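4.3 Comparing two end effectors on the block test

Run this test each time you change the tool on the Plarport arm. It uses the maple test board and the printed shape blocks from the Petchrat kit. Allow 40 minutes for both tools.

CAUTION: Press the stop button before you reach over the board. The arm can move without warning when a program is loaded.

1. Place the board on the blue perforated platform. Leave some platform showing on all four sides.

2. Check that the square marker on the platform is flat and not covered. The Kullon controller uses it to find the board.

3. Fit the first tool and select its name under Tool > Model.

4. Set out the blocks. Mix the shapes, and let some of them touch. Keep at least one block well away from the others.

5. Jog the arm down slowly at the far edge of the board until the tip is just above the wood. Save this point as HOME LOW. 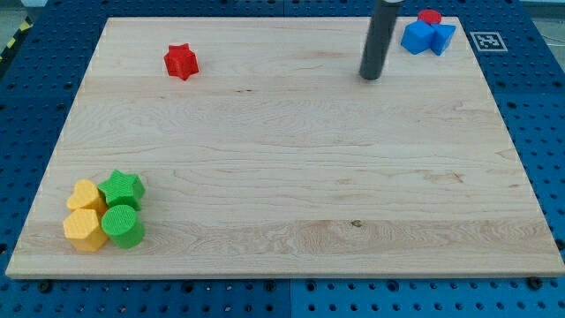 6. Select Sort by Color and press Start. Let the arm make 5 passes. Do not move blocks by hand between passes.

7. Write down every missed pick, dropped block and stop code. Note the shape as well as the color. Stars and hearts often give different results from cubes.

8. Press Stop, change the tool and repeat steps 3 to 7 with the same starting layout.

Note: Wait 5 seconds after a tool change before you jog the arm. The controller ignores commands during this time.

Note: The log holds 500 picks. Export it before you start the second tool if it is nearly full.

If the tip touches the board during a pass, stop the test and save HOME LOW again. Results from before the contact can be kept. See 4.4 for reading the log.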